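Lecture 3: Choosing demonstrations for imitation learning
Handout by Kristýna Sýkora

Readings before lab: Doležal's notes on behavior cloning, sections 1 and 2.

Last time we trained a policy on every demonstration we had. Today we ask whether all of them help. The method is called Eta – it scores each demonstration by how much the held-out action error changes when that demonstration is removed, then keeps the best ones.

In the Poduval runs we started with 100 demonstrations and kept 50. The smaller set gave lower held-out error on all 3 tasks. Training was 900 steps per run in both cases, so the smaller set did not get extra time.

Retraining once for every removed demonstration is slow. Eta uses a gradient estimate instead. You will derive it in problem 2.

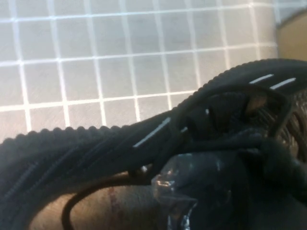
Wrist views carry a lot of detail that has no bearing on the action. A policy can latch onto that detail if it happens to line up with one operator's habits. Take the white grid lines on the mat: they are thin but evenly spaced in a regular grid, so an encoder picks them up easily. The ribbed black sleeve running across the view has the same problem, and it hides part of what lies under it. In problem 3, mask one of these regions, recompute the scores and report which demonstrations change rank.

Hand in your code and one page of results. Questions go to Leonie Ostermann.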